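Bin picking kits should be sold by the recovery, and priced that way

The Brulwood package is the third bin picking kit I have evaluated for small shops, and its data sheet follows the same pattern as the others. It leads with 451 picks per hour. That number comes from identical parts in a clean tote, and no buyer I work with has identical parts in a clean tote.

My argument is simple. Vendors should publish the failed pick rate on mixed items, the mean time to recover from a failed pick, and the number of recoveries that required a person. Those three figures decide whether a cell can run unattended through a night shift. Peak rate only decides how it looks at a trade show.

Bianka Szénási, who runs integration at Nultbridge, disagrees. She holds that mixed-item results depend so heavily on the items that a published rate would mislead more than it informs. It is a fair objection, and the answer is a fixed item list. Include something soft, something boxy, something hollow and something with an irregular outline, then run 800 attempts and print everything.

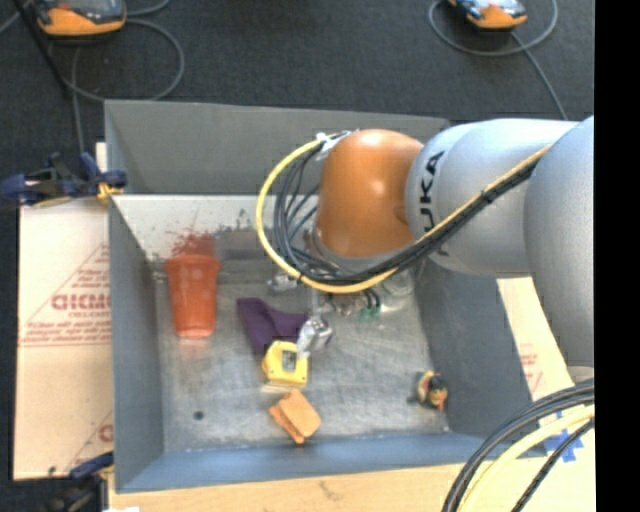
KUKA arm over a metal bin of mixed items, including a cup, a crumpled cloth and a toy figure.

Cloth folds differently after every contact. Shiny metal returns reflections that a depth camera may read as surface. A small item against a sloping wall limits the approach angles. Brulwood's manual gives these cases one paragraph in 60 pages, and the paragraph refers the reader to support.

Cable routing deserves a line in the price as well. The kit ships with ties and a drawing - the drawing assumes a different wrist. Budget a day for it.

I would still put Brulwood ahead of the Ginach kit on software. I would not sign for either without a recovery figure in the contract.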